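Production notes: Benlow reprint

Files for the second printing of Benlow have gone to Valente. The first printing, from Avcombe, sold through in September, and several changes have been made to the specification.

The page count is unchanged. The interior stock moves from a coated sheet to an uncoated one with a slight cream shade. Uncoated paper absorbs more ink, so the greyscale pages were re-exported with the midtones lifted and the heaviest blacks pulled back. Line art remains as 1-bit bitmap and needed no adjustment. Readers comparing the two printings will see less sheen on the night sequence in chapter 2 and a softer edge to the wash.

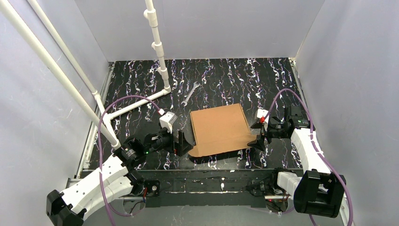
Lettering corrections were made on 6 pages. Most are punctuation. One balloon in the ferry chapter had its tail directed at the wrong speaker, and this has been redrawn. The colour cover keeps its original artwork, but the spine has been widened to suit the bulkier paper and the title type on it re-centred. The Gullo logo moves from the front cover to the foot of the spine.

Binding is still perfect bound, with a change of adhesive from EVA to PUR. Copies from the first printing were prone to cracking at the spine when opened flat, which was a particular nuisance on the double-page spreads. The inner margin has also been increased slightly, and art on those spreads has been shifted outward so that less of it is lost in the gutter.

The print run is 521 copies, including the allocation for shops. Mail orders will be packed in a rigid cardboard wrap in place of the padded envelope. Corner damage accounted for over half of the complaints received about the first printing.

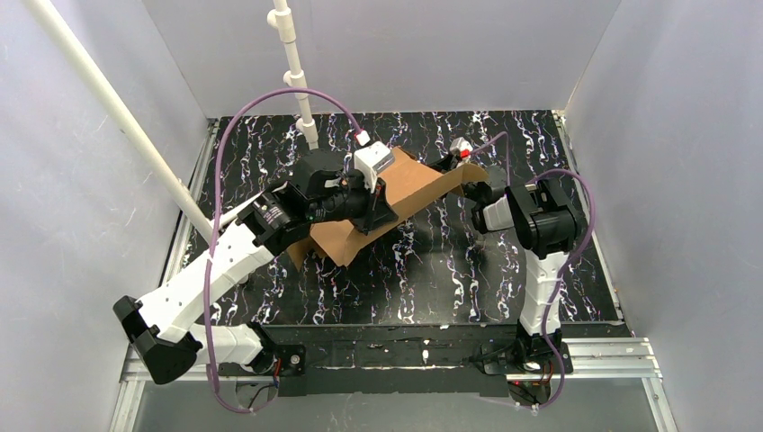
Folded cardboard on the work surface.

Pre-orders placed before the files were sent will be filled from the new printing at the original price. Anyone who has moved house in the meantime should update their postal address through the shop page. The digital edition will be replaced with the corrected pages when the printed copies are ready, and existing purchasers can download it again at no charge.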